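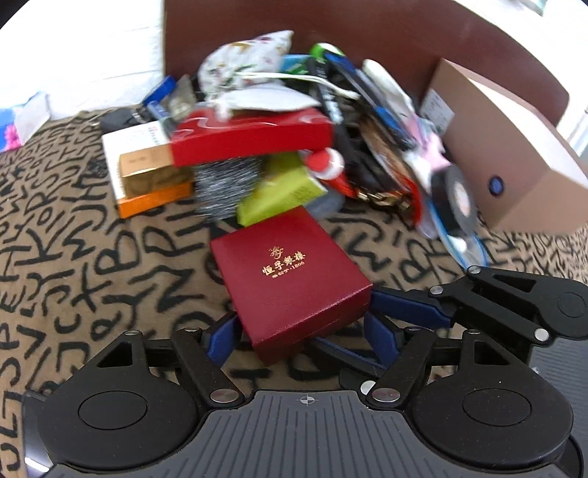

September, sourdough starter log, 4:30 pm

Ekness rye is the winner so far! Fed both jars at 7 this morning, and the rye one had doubled by lunch - lovely sharp apple smell, bubbles right through. The Kirklow white is still sulking at the back of the shelf.

Mixed a test dough with 500 g flour and 300 g water, which is stiff, but I wanted to see how it holds up. 13 g salt next time, this one tastes flat raw.

To do: try the Galang flour, swap the lid on jar 2, ask at Ollgate if they still mill the coarse stuff.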